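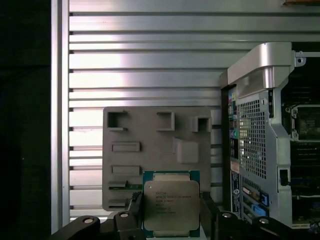 Cleaning cupboard and spray bottle check

Site: Stetalus, ground floor and first floor kitchens
Checked by: Jozef Verhoeven
Month: June
Next check: September

Mark each line OK, Action or N/A. Write the comment on the same day as the check.

1. Storage

1.1 Cupboard locked when not in use - OK
1.2 Heavy containers on the bottom shelf - Action
Two refill cans of floor cleaner were on the top shelf. Moved down during the check. Shelf label to be redone.
1.3 Bleach kept apart from vinegar and descaler - Action
The descaler was in the same tray as the bleach. They now have a tray each. Bleach and acids give off a harmful gas if they mix, so this one gets looked at again before September.
1.4 Nothing stored against the water heater - OK
1.5 Door vent clear - OK
Dusty. Wiped.

2. Home-mixed sprays

2.1 Every bottle labelled with contents and date mixed - Action
17 bottles on the two floors, 5 with no date. Undated ones emptied, rinsed and put back for refilling.
2.2 No food or drink bottles used for cleaners - OK
2.3 Vinegar spray not used on marble or other natural stone - OK
The window sills in room 423 are marble. A note is taped inside the cupboard door.
2.4 Trigger heads not leaking - Action
One Ludard trigger drips at the neck. Thrown out, spare fitted.
2.5 Recipe card on the door and readable - OK
Card says white vinegar and water only. Please don't add anything else to the bottle, and that includes a drop of bleach "for the loo".

3. Cloths and gloves

3.1 Kitchen and toilet cloths in separate bins - OK
3.2 Used cloths washed hot and fully dried before folding - Action
Bottom of the kitchen pile was damp and smelt of it. The lot went back in the wash.
3.3 Gloves in small, medium and large - Action
No small left. Ordered from Gisum, one box of 72.
3.4 Old oily cloths not left in a heap - OK

4. Mops, buckets and steps

4.1 Mop heads hung up to dry - OK
4.2 Buckets emptied and upside down - OK
4.3 Wet floor signs, one per floor - OK
First floor sign has a cracked hinge but still stands. Replace when convenient.
4.4 Step stool feet have their rubber ends - OK

5. Information

5.1 Safety sheets present for all bought products - Action
Sheet missing for the Ng oven cleaner. Asked the supplier for a copy. Product stays locked away until it comes.
5.2 Eyewash bottle in date and sealed - OK
5.3 First aid number on the wall - OK

Open actions: 1.2 label, 1.3 recheck, 3.3 gloves, 5.1 sheet
All other actions closed on the day.

Signed: J. Verhoeven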